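From: Sofia Alexiou
To: workshop list
Subject: Re: Oiling the long bench

> Does the top need sanding right back before it gets more oil?
> And what do we do with the small holes? I have 34 to fill on mine.

No, a light rub with 310 grit will do. Mine is butcher block too, the same honey colour, and I did it in December. The order I used:

1. Clear the top and wipe it down with a damp cloth.

2. Leave the small holes alone. I've never filled mine and they don't catch anything.

3. Put small tins and jars on a square pad so they don't mark the wood.

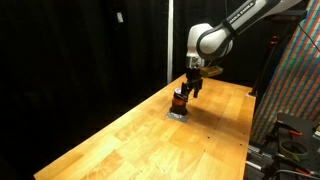
4. Oil along the strips, 100 ml per coat, 2 coats. I used Skadlow.

Leave it overnight between coats.

Sofia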